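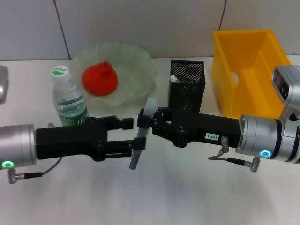 Hsin-yi Mok wrote in after the April revision to say that her cell passes every check on the sheet and still drops tubes at the handover, so could the release rule be stated in terms of force instead of time. It can, and step 4 now does so.

Handover between two arms on a shared table: setup and practice

Scope. These rules cover one arm with a parallel gripper passing a light object to one arm with a multi-fingered hand. They do not cover handover to a person.

1. Define the shared zone. Draw it in the cell controller as a box above the table. Both arms may be inside it only while a handover is active. At all other times the zone belongs to one arm, and the other must hold outside it.

2. Assign roles before motion starts. The giver holds still. The receiver moves. Do not let both arms correct their position at once; the corrections add up and the fingers meet.

3. Set the approach speed. In the Fostotum cells the receiver slows to 41 mm/s at the zone boundary and keeps that speed until contact is confirmed.

4. Release on force. The giver opens when its wrist sensor reads a steady pull of 2 N. A timer may be used as a fault limit only. If the limit is reached, both arms stop with the object held.

5. Check the cables. Run each wrist through its full handover rotation by hand, drives off, and look for loops that tighten or catch on a connector.

6. Check the wrist view at the handover height and again at the place height.
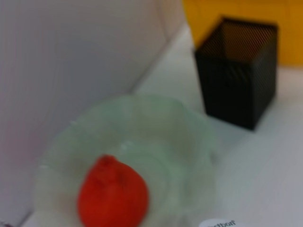

Detection thresholds should be set from wrist frames recorded during motion, at the speed given in step 3. Thresholds tuned on still frames tend to be too strict, and the arm will pause where it has no need to.

7. Leave fixed items on the table during validation. A cleared table gives clean paths that will not hold up in use.

8. Log each stop with the zone state, the holder of the object and both wrist forces. Send logs to Radomír Sýkora with the cell name in the subject line.

Repeat steps 5 and 6 after any change of gripper or hand.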